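Stillora Support: Ticket 27
Subject: Page numbers wrong after export to print layout
Product: Narno newsletter editor
Status: Solved
Opened by: editor, Cikow Quarterly

First, I love the new layout view! We moved our July issue over in one evening. One snag: when I export, the contents page lists every article 4 pages too late. On screen it's all correct.

Tried so far: restarted, exported again, swapped the font back to Gumede. Same result each time.
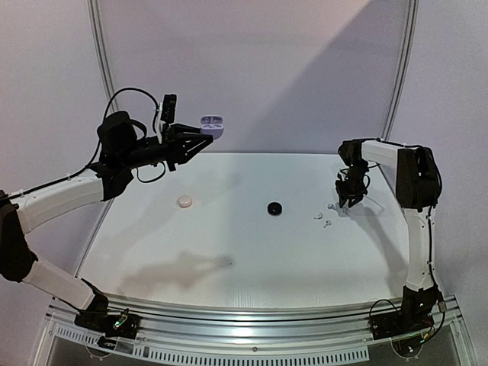

Two arms at the white tabletop.

Reply from support, 9:15 a.m.
Thanks for the clear write-up! Does your cover section have its own numbering? Please send one inside page as exported, footer included. 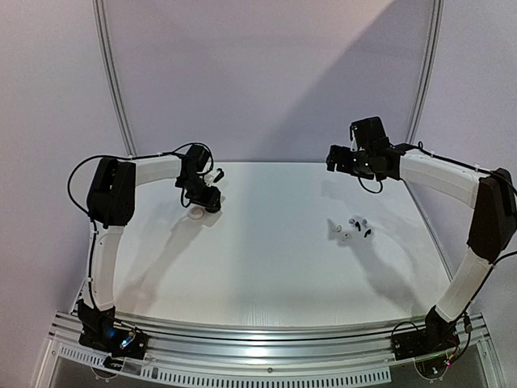
Cikow Quarterly | Issue 8 | p. 31

Footer is right, as you can tell, but the contents page says 35 for the same article. And yes, the cover section does have its own numbering (inside covers plus two ad pages). Is that it?

Reply from support, 10:40 a.m.
That's the one! Open Sections, choose Cover, and untick "Count in contents." Then rebuild the contents list before you export.
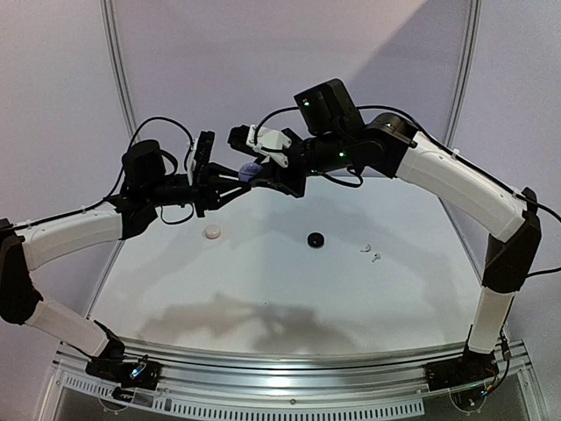
The contents list came out perfect on the first rebuild, and the index fell into line too. I ran the full job of roughly 1,000 copies' worth of print settings through the preview with no warnings. Captions stayed with their pictures, so "The left gripper with its small ball" still sits where I put it. Thank you, this is such a fun program to work in! Happy for you to close the ticket.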